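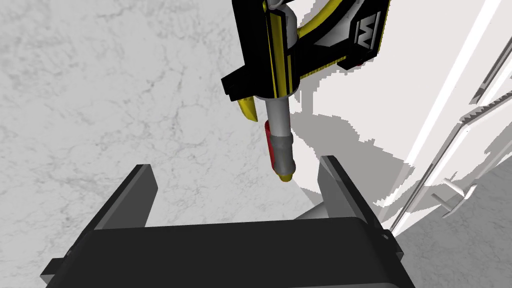
Gakulberg e-reader, retail launch readiness and battery safety checklist
Site: Titotlow distribution center
Inspector: Chelsea Heywood
Date: July 19, 2022

1. Import labels present on outer carton and device back
Pass. Carton label is in the local language. Type size on the device back is at the lower limit.

2. Quantity received against manifest
Pass with comment. Manifest lists 1,917 units, and 1,917 were scanned. Of these, 1,232 are the Wi-Fi model and the rest are the cellular model.

3. Battery charge level at receipt
Fail. Sample of 99 units drawn. Several read above the shipping limit given in the Sandu battery sheet. Hold the lot until the supplier replies.

4. Swelling, odor or case separation
Pass. None found in the sample.

5. Charger plug type and voltage marking
Pass. Marking is legible. The older plug adapter from the January shipment is still in bin stock – remove before packing. 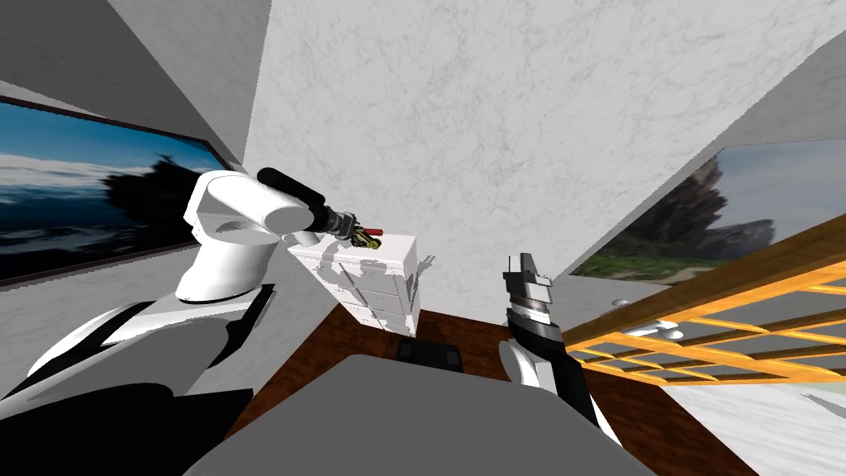 Can units be sold without the wall charger if the plug is wrong?
Only if the carton text is changed to match. The current carton lists a charger as included, so a missing one counts as a labeling fault.

6. Storage temperature log
Open. Log has a gap on the night shift. Wovelier to send the backup readings.

7. Store demo units
Pass with comment. 176 set aside. Demo firmware loaded, store account locked, tether point checked. Two tethers replaced.

8. Damaged battery container and fire blanket
Pass. Container is within reach of the returns bench. Inspection tag is current.

9. Release to stores
Not approved. Item 3 must be closed and item 6 answered before re-inspection – items 1, 2, 4, 5, 7 and 8 need not be repeated if the lot stays sealed.

Signed: C. Heywood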